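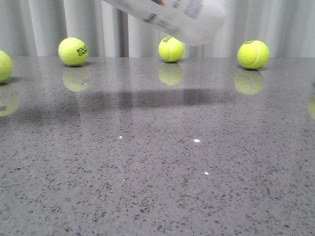 Print this article | E-mail to a colleague

4. What happened when we took the bells away

I should say up front that I went into this part of the study expecting very little. Our school had rung a bell every 40 minutes for as long as anyone could remember, and when Kyung-hwa Yoo first suggested we switch it off for the spring term I figured the kids would simply drift into class late and the teachers would hate us for it. Some of that did happen (April was rough, more on this below), but the attendance side of the story was much duller than I'd feared, and the classroom side was a lot more interesting.

4.1 Setting and who took part

The work took place at two sites, which I'm calling Plarnari and Conus. Plarnari is the bigger one, with long corridors and a lunch hall that doubles as a music room. Conus is small enough that you can hear the choir from the front door. Between them, 80 students in the middle grades agreed to keep a learning diary, and their families signed off on it. I taught at Plarnari for years before I started this project, so I know plenty of the staff there, and you should read my interviews with that in mind. Kyung-hwa did all the interviews at Conus and had never set foot in the building before.

Teachers could end a lesson when they felt it was done, as long as the day's subjects all got covered by the last bus. We gave them a shared wall schedule and a planning sheet called Wi, and that was pretty much the whole kit. We'd planned a training day too, but it got eaten up by report cards!

4.2 The diaries

Students wrote for 15 minutes at the end of each school day. We asked them what they'd worked on, when they'd lost interest, and whether they'd wanted to keep going when it was time to stop. Spelling didn't matter and drawings were fine. Of the students who started, 33 kept writing all the way to the end of term. That's fewer than I'd hoped for, and the ones who stuck with it were mostly kids who already liked writing, so I'd be careful about stretching their comments to cover everybody else.

What jumped out at me was how often they wrote about stopping. In the early entries it's nearly all complaints: the paint was out, the experiment was set up, and then the class was over. Later on those complaints thin out, and a new one shows up in their place, usually about math. One boy at Conus wrote that math "goes on until it's lunch." His teacher laughed when she read it (with his permission) and then told Kyung-hwa that he had a point, and that she'd been using the extra time to repeat herself.

Figure 1. Four yellow-green tennis balls in a row on a speckled gray countertop. Art and science were moved to the morning at both sites after the first few weeks.

4.3 The rough patch

Now for April. Plarnari shares two specialist teachers with another school, and both of them run on a fixed timetable. When a history lesson ran over, the music teacher stood outside the door with a cart of drums, and by the time everyone was settled she had to pack up again. She was very patient about it for a while, and then she wasn't. We ended up fixing the start times for shared teachers and leaving everything else loose, and I wish we'd done it that way from the beginning.

Conus had the opposite trouble. Lessons there got shorter, especially in the afternoon, and a couple of classes were spending the last part of the day in the yard. The principal didn't mind, though some parents did.

4.4 How this sits with the Astari pilot

Readers of our earlier Astari report will remember that we blamed boredom mostly on the material. I'd soften that now. The same worksheets turned up in both studies, and the diary writers were noticeably kinder about them when they could put them down and come back. I can't separate that from the plain novelty of a term without bells, and a longer run is the only way I know to find out. We take up the teacher interviews in Section 5, starting with the two people who asked for the bell back.

Contact us | Copyright, the authors. All rights reserved. | Back to top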